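Fingate Burial Index: Frequently Asked Questions

What does the index cover?

The index covers readable markers in the Fingate township cemeteries, including the Eltberg churchyard and the two family plots on the Sastetti farm road. Entries come from stone transcriptions first and sexton's books second. If the two disagree, both dates are shown, with the stone listed first.

Why is there no death date for my ancestor?

A blank date means the stone is broken, sunken or worn at that line. We do not fill blanks from census records or family trees. A date in square brackets comes from the sexton's book only.

How are surnames spelled?

As cut on the stone. Variant spellings are linked through the "see also" field. Accented letters are kept, so Vương and Vuong return the same results in a search but display as carved.

How do I submit a correction?

Use the correction form and give the entry number, the field that is wrong and your source. Acceptable sources are a photograph of the stone, a death certificate, a church register page or a newspaper notice with the title and date of the paper. An online tree is not a source unless it cites one of these.

What scan settings should I use for photographs and papers?

Scan prints at 600 dpi and typed or printed papers at 300 dpi. Save as TIFF if you can. Do not crop the borders of a studio card, and scan the back if anything is written or stamped on it. Limit each upload to 5 files.
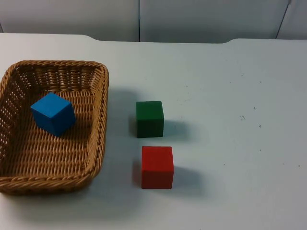 Imani Blackwood writes that small funeral cards should go in at the higher setting too, as the printer's name along the bottom edge often fills in at the lower one. This is correct, and the 600 dpi setting now applies to any card smaller than a postcard.

Can I send a photograph with unknown people in it?

Yes, if the photographer's stamp or a written note ties it to the township. It will be filed under Unidentified, by studio name and then by decade. Guesses go in the notes field, marked with a question mark.

Should I clean a stone before photographing it?

No. Do not use chalk, shaving cream, flour, bleach or a wire brush. Shoot in the early morning or late afternoon with the light coming across the face, or use a mirror to throw light from one side.

When do new entries appear?

The index is rebuilt each Thursday. Corrections that need a check against the sexton's books take longer, and the entry is marked "under review" until then.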